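Hanging pictures in a rental, no nails allowed??

Skenden Home Forum > Walls and Paint > Renters

mawuli_n
Moved into a unit in Karpenko Street last week. Lease says no nails, no screws. I've got 2 framed prints and a mirror sitting on the floor. Plasterboard walls, fresh paint I think, still smells a bit. Has anyone used the Zoketti strips on new paint? Don't want to lose my bond over a print.

Colours I'm tossing up are below, blue-grey wall with dark brown frames. Big abstract one on the left, smaller mountain one on the right.
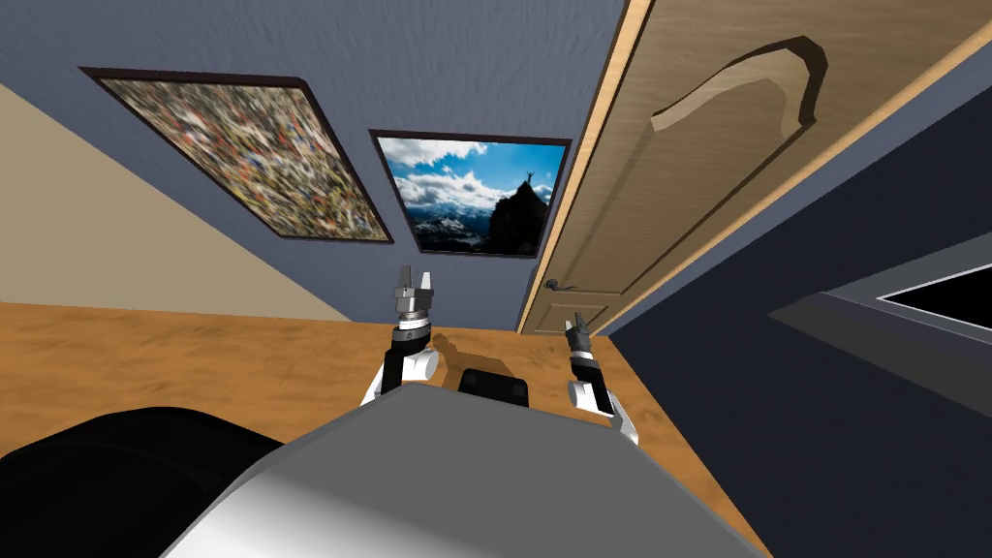
How long should new paint cure before sticky strips go on?
A month if you can stand it, and longer in a cold place. Dry to touch means nothing, the strip grabs the top coat and takes it with it.

esi_opoku
Agree with the month. I did mine after 5 days in the last flat and lost a patch the size of a coaster. Landlord was decent about it, agent wasnt.

bent_r
Strips are rubbish, sorry. Ask for the nails in writing. I emailed my agent in April and had permission in an arvo, just had to agree to fill and touch up when I leave. Tube of filler, bit of sandpaper, done.

esi_opoku
Good for you Bent but plenty of agents say no. Mine took three weeks to say no.

bent_r
Then ask the owner through them. Keep the email.

jintana.k
Picture rail? If it's an older building check up near the ceiling, mine had been painted over so many times I thought it was cornice. Hooks and chain, no holes at all.

mawuli_n
No rail, it's a newish block. How heavy is too heavy for strips? Mirror is a beast.

jintana.k
Don't stick the mirror. Lean it, and put a bit of grippy mat under the bottom edge.

sena_z
Weigh the frames on the kitchen scales, glass and all, then halve whatever the packet promises. Also people skip the prep. What I do:

1. Wipe the wall with metho, let it dry properly. Not spray cleaner, it leaves a film.

2. Press each strip for a full 30 seconds, frame off, then leave it an hour before hanging anything.

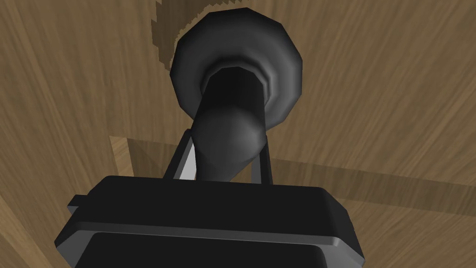 3. Level on the top edge, not by eye. Pencil mark, light one.

4. To get it down, pull the tab straight down along the wall. Slowly. Never out toward you.

bent_r
Metho on fresh low sheen will leave shiny spots fyi. Damp cloth is plenty.

sena_z
Never had it happen in 2 places. Test behind a door if your worried.

esi_opoku
Bent's right about dark colours at least, mine went patchy. White was fine.

mawuli_n
OK. Emailing the agent tonight re nails, strips for the little mountain one if they say no, mirror stays on the floor. Anyone know if Mokley filler is any good on plasterboard?

bent_r
Fine for small holes. Shrinks a bit, do two goes.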